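Nistent, posting from Ukwood
2018-05-04

Short thread on grip rules for pick-and-place tests. We rewrote ours in February and a few people have asked what changed.

1/ Both pads must be in contact before the lift. A part held by one pad and a bit of luck is logged as a fail, even if it reaches the tray.

2/ If the part carries a mark, write the mark in the log. "Black cube" won't do when there are several. "Black cube, 7" will.

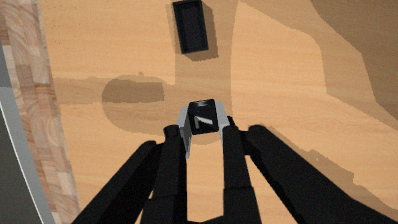

Nundcombe Notes, no. 27, p. 322

3/ The page above is where the wording comes from. We cut it down a fair bit. The old sheet had three kinds of "good grip" and people picked whichever suited them.

4/ Simulated runs follow the same rules as bench runs and go in the same log, with an S in front of the run number. Don't mix the totals. We had 2,061 entries to sort out last time, almost 320 of them with no letter at all.

5/ Clear the table before each run. Part and tray only.

6/ If you change the pad force, start a new sheet. Don't carry on down the old one with a note in the margin.

7/ Still open: how long a hold should last before it counts. Ye uses a longer one than we do. Replies welcome if you have a written rule for it.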